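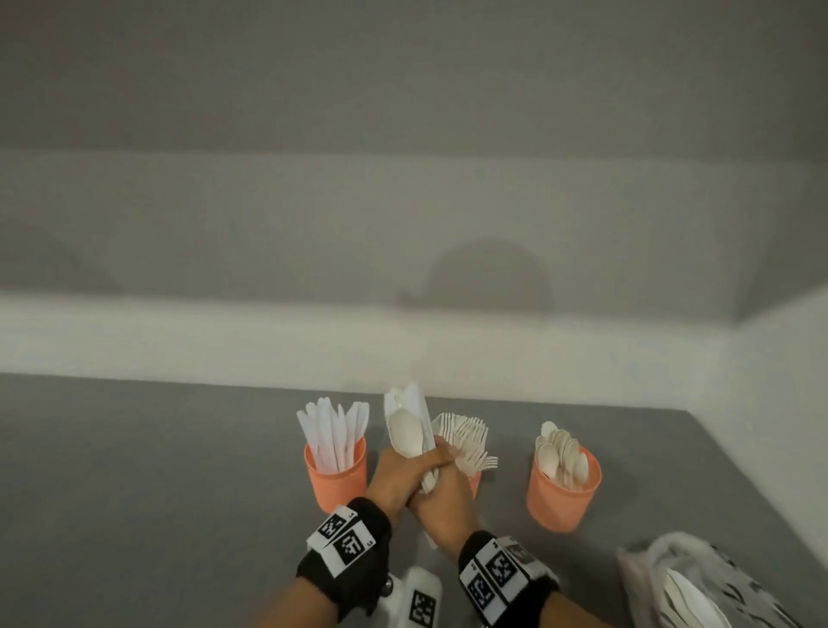
Holding a spoon and knife beside cups of cutlery, with marker straps on both wrists.

Home | News | Jobs | Opinion | Contact

Teaching the robot to do the cutlery

11/03/2021

Print this page | E-mail to a friend

I have packed my share of plastic cutlery in my time (a summer at a sandwich factory, never again), so when I heard that Osora was paying its packing staff to sort spoons for a computer I had to go and have a nosey.

Osora makes up meal kits for trains, hospitals and the odd music festival. Every kit gets a knife, a fork and a spoon, and up to now every one of those has been picked out by hand. The firm wants robot arms on two of its lines by October, and the arms have to learn the job from somewhere. So four of the packers have swapped the line for a grey table in a side room, where they do the same thing over and over while a system called Hivon records how their hands move. The black and white squares on the wrist straps are what it follows.

Aurelia Crăciun has been at Osora for nine years and was the first to put her name down. I asked her if it felt odd, showing a machine how to do her own job, and she laughed at me.

"Everybody asks that! My sister asks it every Sunday. I tell her, you come and stand on line two from six in the morning and then ask me if I want to keep it."

She says the hard part is slowing down. On the line she could fill a cup without looking, grabbing whatever came to hand and sorting it between her fingers. The people from Ikonen, who are supplying the arms, asked her to take smaller handfuls and keep her hands where they could be followed. For the first week she went home more tired than she ever did from packing - all that thinking about what your thumb is doing.

It is fiddly stuff, too. Forks are the worst, according to Aurelia, as the tines hook into each other and you pull out one and get five. Knives slide about. Spoons stack nicely and everyone fights over the spoon days.

So far the group has logged 3,456 goes at it. A go can be anything from filling one cup to emptying a whole bag, and yes, the ones where somebody drops the lot on the floor are kept as well. Ikonen wants those.

What happens to the jobs is the question I really came with, and I got a straighter answer than I expected, if not a complete one. Marius Husar, who runs the packing floor, told me there would be no redundancies this year. The people on the two lines will move to checking, loading and looking after the arms when they jam, and the sorting group gets an extra hourly payment on top of normal wages for as long as the recording goes on. He wouldn't promise anything past next year. "I don't know what orders look like by then, so I'm not going to stand here and tell you," he said.

The agency workers are a different matter. Osora brings in extra hands through Nudasa when it gets busy, and Marius admitted there will probably be fewer of those shifts. I spoke to one Nudasa packer at the gate who didn't want her name used. She wasn't angry, more fed up. She'd have liked the chance to do the table work as well, but it was only offered to permanent staff. I put that to Marius and he said it was "a fair point" and that he'd look at it for the next round.

Aurelia, meanwhile, is down for the training on the arms themselves, which starts once the recording is finished. She has never had a course paid for by work before and she's rather chuffed about it, although she would like it known that the first arm to arrive for testing couldn't pick up a spoon. She went over and showed it to her whole shift.

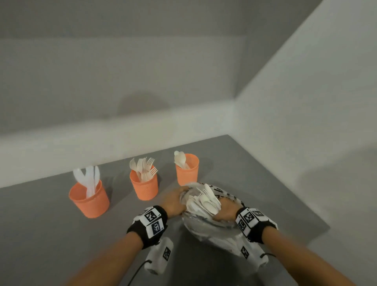
What happens next

The recording carries on to the end of the month. Ikonen will then try out one arm on line two, running alongside the packers on the day shift only, and staff have been asked to send in questions before it goes in. Breaks and shift times stay as they are for now.

If you work at Osora, or for Nudasa, and want to tell me how it's going, drop me a line. I won't use your name unless you say so.

Share (9) | Comments (2) | Print | E-mail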